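The pump house at Eltgate was my first proper job, and I got it because Marthinus Jacobs had a bad knee and was tired of the stairs. There are 53 of them, all iron, and they ring like a school bell when you come down in boots.

"You'll sit with the cabinet," he told me, "and you'll get to know it." I thought he was kidding. He'd worked that room for 20 years and he talked about the cabinet the way my aunt in Herkthorpe talks about her priest – fondly, but with her voice down.

So I sat with it. I had a folding chair, a thermos and a logbook with a cracked spine, and every hour I wrote down the three voltages off the little gray-green screen. 226 and a bit, 226 and a bit, 226 and a bit. My handwriting got very pretty that August!

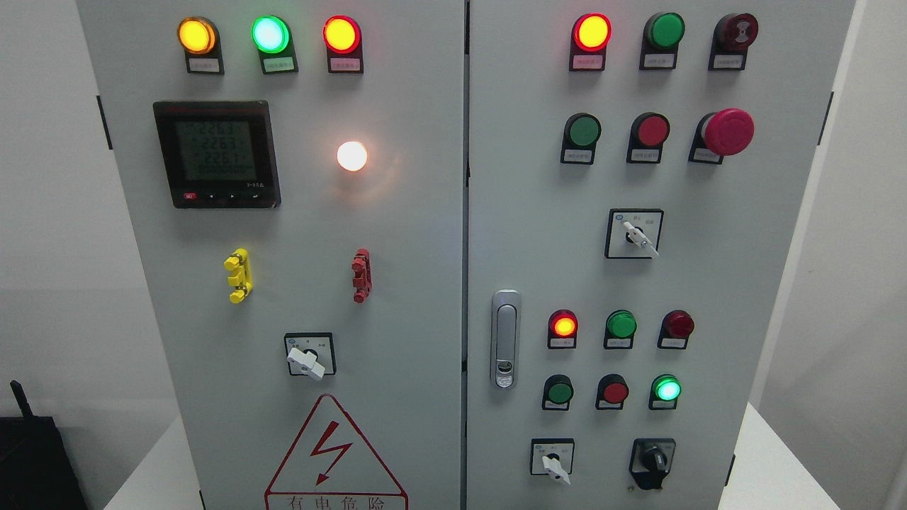 Anyway, the night I want to tell you about, it was close to five in the morning and I'd started talking out loud. I do that when I'm alone. I was telling the room all about Gukus, my dog, who had eaten a whole birthday cake at the Botha place, and how I owed them 200 for the rug – and I heard somebody laugh.

I turned around so fast I kicked over the thermos. Marthinus was sitting on the bottom step in his slippers, coat over his pajamas, bad knee stuck straight out in front of him.

"How long have you been there?" I said.

"Since the cake."

I hadn't heard the stairs. I asked him how he'd gotten down without ringing every one of them, and he just shrugged and said you put your feet at the edges, by the wall. Then he held out his hand for the logbook, read back through my whole week, and took the pencil from behind my ear.

"Go home and feed your dog," he said. "I'll do the five o'clock."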